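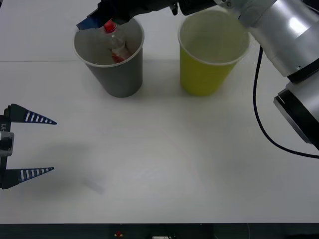

Festivals and Feasts

Why do people in Tarnport carry lanterns to the harbour?

I love a festival that happens in the dark, so Lantern Night is my favourite. It comes in April, when the fishing boats used to go back out after the winter storms. Families wanted the crews to find their way home, so they hung lights all along the harbour wall. The boats have mostly gone now, but the lights stayed!

Everybody meets at the top of Berhe Hill at eight o'clock. Then we walk down 141 stone steps to the water, very slowly (someone's little brother always stops to tie a shoe). Last year there were 245 lanterns, and I got candle wax on my best gloves.

At the bottom we sing the Kunelano. It's a very old song with 17 verses - most people only know the first two and hum the rest. It asks the sea to be kind.

What do people eat? Honen, mainly. Those are sticky buns with a whole plum hidden in the middle. Watch out for the stone.

Does your town have a festival with lights? Ask the oldest person you know how it began - you might get a different story from everyone you ask.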